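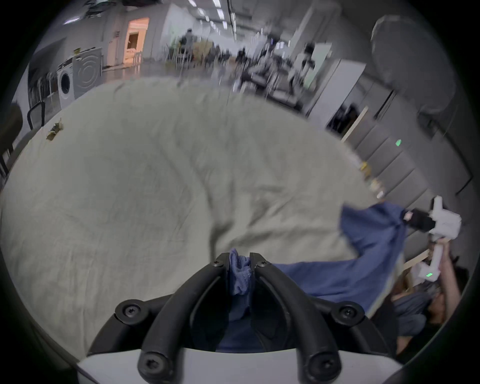

Kenus wrote back after the first draft of this review to object that a fold-policy kit should be judged on the policy, and that the grippers are only a means of getting data into it. I take the point, but the Dresix kit is sold as a method, and the method starts with the hand tools, so they stay in.

## What is supplied

Two hand-held grippers, calibration files, a recording package and a pretrained cloth policy from Lenz. The buyer records demonstrations, fine-tunes the policy and runs it on whatever arms are to hand. We tested it on towels and T-shirts over a covered table.

## Data collection

We recorded 330 demonstrations and kept 183. Most of the rejects were tracking losses, nearly all during two-person work, when one operator's forearm came between the lens and the table. The manual gives this a single paragraph. It deserves a chapter.

The fingers hold a bunched fold of towel well enough. Picking up a single layer from a flat start is harder, and new operators tend to press down and drag, which the policy then learns faithfully. We ended up deleting a whole morning of such recordings.

Time alignment between the two devices is good. We checked it by closing both on the same edge of cloth and comparing the jaw signals, and found no drift worth correcting.

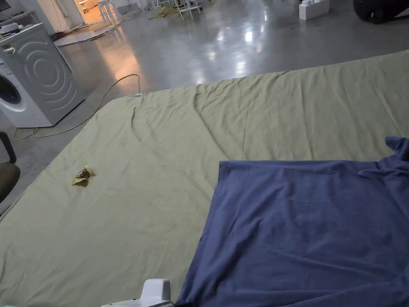

Fine-tuning used the default settings, apart from a shorter action horizon. With the longer one, the arms carried on with a fold after the cloth had slipped, and recovery was poor.

## Results

| Policy | Towel, folded in half | T-shirt, sleeves in |
|---|---|---|
| Pretrained only | 31% | 10% |
| Fine-tuned | 74% | 42% |

A trial counted as a success if the corners or hems met within two fingers' width. The towel figure is respectable. The T-shirt figure is below what the Stumumberg benchmark led us to expect, though that benchmark starts every garment flat and ours did not.

Failures on the shirt were mostly at the second sleeve. The policy appears to treat the folded first sleeve as a hem and grasps it again. Adding more demonstrations of the same kind did little; adding recordings that began halfway through the fold helped more.

## Faults

- Jaw width is logged without units.
- The export tool stops silently on a full disk.
- Spare fingers are sold only in pairs.

## Verdict

Worth buying for towel-like items if you can set aside time to train operators. For garments I would wait for the next Lenz checkpoint and run the shirt trials again before committing.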